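更衣室のロッカー、バッグがくしゃくしゃになります
投稿:Csenge Dobos 2月

ジムに通い始めて5か月の初心者です。更衣室のロッカーのことで相談させてください!黒い布のバッグをひとつ使っているんですが、形がまったく決まらなくて、押し込むとぐしゃっと丸まるし、持ち手はだらんと出てくるしで、扉を閉めるのに毎回もたもたしています。うちの更衣室は薄いグレーの金属ロッカーで、扉に通気の細い穴がついているタイプです。
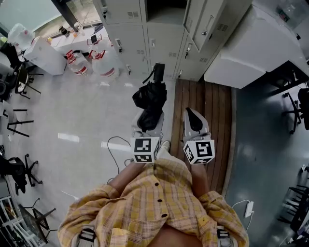
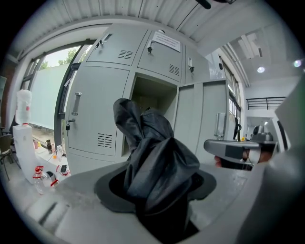
黒いバッグと更衣室のロッカー(2枚とも)

柔らかいバッグって、みなさんどうやって入れてますか?買い替えも考えたんですが、まだ使えるのでもったいなくて…。あと、床に木のすのこが敷いてあるんですけど、荷物をいったん置いてもいいものなんでしょうか。

Vasilis Gashi
わかります、私も同じようなのを使ってました!持ち手を先に中へ折り込んで、底のほうから入れると楽ですよ。私はそれに加えて、Takácsで買った348円の薄い板を底に敷いてます。これだけでけっこう立ちます。靴は別の袋にして一番下、タオルは最後。扉に挟まるのはだいたい持ち手なので、閉める前に手でぐいっと奥へ押してください。
すのこは、うちのジムだと足を拭いてから乗る場所なので、荷物は置かないでって言われました。そちらの決まりは受付で聞くのが早いかも。

Teodor Sjögren
買い替えたほうが早い。2000円くらい出せば四角いのがあります。

Ivana Espinoza
私は買い替えない派です(笑)。着替えをきつめに巻いて、バッグの左右に1本ずつ立てて入れると、それが柱みたいになって形が保てますよ。冬は上着がかさばるから、先に上着を掛けて、バッグはその下。帰りは濡れたものをビニールに入れてから戻すと、巻き直さなくていいので楽ちんです!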